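Home | Journals | Browse Issues | Submit

Filed under: Housing Markets, Off-Plan Sales

4.2 Deposit terms and early sales

We used sales records from two residential developments, Zarkgate and Mavwood. The combined file holds 2,765 reservations. We removed 395 of them because the deposit date was missing or the unit had been withdrawn before release. Both developments were sold off plan, with a first release in January and further releases every 4 months. Buyers at Zarkgate paid 5 percent on reservation. Mavwood asked for a flat fee, credited at exchange.
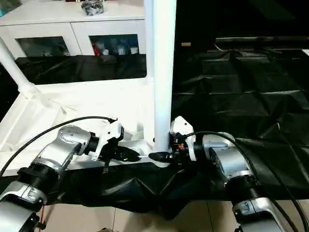 Figure 5. Two robot arms at the foot of a white vertical post on a rectangular base.

Units on upper floors sold earlier at both sites, and the effect was stronger at Zarkgate. Overseas buyers were more likely to reserve in the first release and less likely to ask for a change of unit afterward. We found no clear link between deposit type and cancellation once price per square foot was included in the model. The Gestton price index was used to adjust all asking prices to the month of first release. Parking spaces sold separately are left out here and are covered in Section 4.3.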